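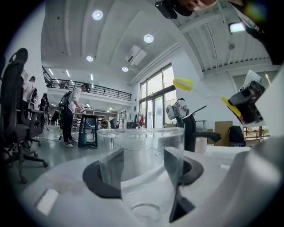
4.2 Cups, brushes and the shape of the sink

Washing a cup is one of the smallest jobs in a shared workplace, and we have grown very fond of it. It has a clear start and a clear finish, everyone has an opinion on how to do it, and it still hides a surprising amount of variety. In this section we look at the drinking cups at the Satness site and at the basins where they are cleaned. Kettles, lunch boxes and cutlery are left to Section 4.3.

The diary part of the study had 26 participants, who wrote a line each time they cleaned a drinking vessel. After removing repeated and unreadable lines we kept 898 entries. An entry could cover one cup or a whole trayful, and the total across all entries came to 1743 cups and glasses. October was the busiest month. We did not ask participants to change their habits, and we gave no advice on washing until the diaries had been handed in.

Clear vessels deserve a special word. With a coloured mug, people tended to judge the job by the inside of the base and the part of the rim they drink from. With a clear cup or glass the whole wall is open to inspection, and the diaries are full of lovely notes about holding one up to the window, turning it, finding a mark and going back to the sink. Several participants said that they could not tell whether a mark was on the inside or the outside until they had wiped both. This second visit to the sink, which we call a return, was far more common for clear vessels than for any other kind, and we think it is the most interesting single thing in the diaries!

Plastic and glass also part company here. Participants described squeezing a thin plastic cup out of shape while scrubbing it, so that the sponge slipped past the very spot they were after. A glass cup keeps its shape but was treated with more care, and many people preferred to rest it in the basin while they picked up or put down a tool. We coded these two habits separately (codes P4 and G2 in the Busteo scheme) – an earlier version lumped them together as "support" and lost the difference.

The choice of tool matters just as much. Flat sponges were liked for the outside of a cup and disliked for the inside, where a large hand will simply not fit. A long handle solves the reach but brings its own small puzzles. The handle has to clear the tap, and it needs space beyond the rim of the sink when it is laid at an angle. The arrangement we discuss most is the one in Figure 6, a white rectangular basin with a matt black tap on the back rim towards the right, a clear glass cup near the back edge, and a brush with a rectangular yellow sponge head on a long handle.

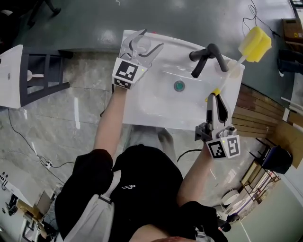

Position within the basin turned out to be worth a code of its own. A cup left near the back is out of the way of the drain, but the person has to lean further to fetch it. A cup left at the front is easy to pick up and just as easy to knock with a sleeve. Participants who used the long brush wrote about the back edge more often than those who used a flat sponge, and they wrote about it with real warmth, as a kind of parking place. One entry reads, in full: "Glass at the back, brush in the right hand, happy."

We tested the codes on the older Nyberg diaries, a set of more than 3000 short entries from home kitchens. Returns were easy to find there too. Parking places were harder, mainly through the wording: home diaries tend to say "in the sink" and leave it at that. The Burkus prompts, which ask "where in the sink?", would be a simple remedy, and we plan to use them in the next round. A drying rack question will be added at the same time.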